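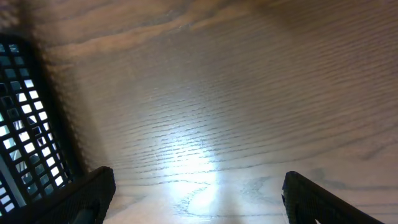 Denimach Extends Avell Surface Oil Line to Contract Furniture Makers

Thu 26 September - Denimach, a manufacturer of finishes for interior wood, has released Avell C, a two-component hardening oil intended for contract furniture, library fittings and restaurant tables. The product joins the existing Avell line, which has been sold to joinery shops in one-liter and five-liter cans. Avell C is supplied in 20-liter drums with a matched hardener and can be applied by roller, pad or low-pressure spray.

Background

Penetrating oils are common on tables and counters where the owner wants the grain to stay open to the touch. Their main drawback in commercial rooms is curing time. A single-component oil may be dry enough to handle the next day but continues to harden for several weeks, and a table put into service during that period marks easily. Shops that ship to restaurants and schools have usually chosen a sprayed lacquer for this reason.

Avell C uses an isocyanate-based hardener that is mixed into the oil shortly before use. At 68 degrees Fahrenheit and normal indoor humidity, coated parts can be stacked with spacers after 12 hours and wrapped after 36. Full hardness is reached in seven days. The mixed oil has a working life of four hours, after which it thickens and should be discarded.

Test results

Denimach ran the development program at its laboratory in Chamoun, where the company also blends its floor products. The test series covered 623 panels of oak, ash, beech, maple and walnut. Each panel was sanded in two passes, coated, cured for seven days and then exposed to water, coffee, red wine, cooking oil and a diluted alkaline cleaner for set periods.

Abrasion was measured on a rotary abrader with loaded wheels. After 1000 cycles, oak panels coated with Avell C had lost 70 percent less finish by weight than panels coated with the standard Avell oil. Results on beech and maple were closer together, and Denimach recommends a second coat on both species.

"The difference between species is mostly a matter of uptake," said Revathi Varghese, head of formulation. "Oak takes the first coat unevenly. The early wood drinks more than the late wood, and if the excess is not buffed off within 20 minutes it stays on top as a film. We would like shops to run a few sample boards before they commit to a film weight."

Preparation and coverage

Surfaces should be sanded to 120 grit and then 150 grit, with dust removed by vacuum. Sanding finer than 180 grit closes the surface and reduces uptake. Wood moisture content should be between 8 and 12 percent. Coverage on sanded oak is about 600 square feet per gallon for a single coat.

The oil is available in clear, white, smoke and two brown tones. Pigmented versions must be stirred every 30 minutes during use. Rags and pads used with any version can self-heat and should be soaked in water and stored in a closed metal container before disposal.

Field use

Pillov, a maker of library tables and reading desks, has used Avell C on its production line since May. The company had been spraying a water-based lacquer and sending damaged tops back to the shop for stripping.

"A lacquered top with a deep scratch has to come out of the building," said Güven Yalçınkaya, production manager at Pillov. "With the oil we send one person with a sander and a small can, and the table is back in use the next morning. The cost per square foot is higher going in. We expect to recover it on service calls, though we do not have a full year of figures yet."

Pillov continues to use lacquer on edges and on parts made from veneer thinner than one millimeter, where sanding out damage is not practical.

Availability

Avell C is in stock at Denimach distributors in clear and white. Smoke and the two brown tones will follow once color matching against the older line is complete. Safety data sheets and mixing tables are sent with each drum and can be requested in advance.

Training for spray operators is available on site or at the Chamoun laboratory. Sessions last one day and are led by Walid Khalaf, technical service manager. Shops should have test boards of their own stock ready.

Press contact: Rania Darwish, Denimach Communications
Technical inquiries: Denimach Technical Service, Chamoun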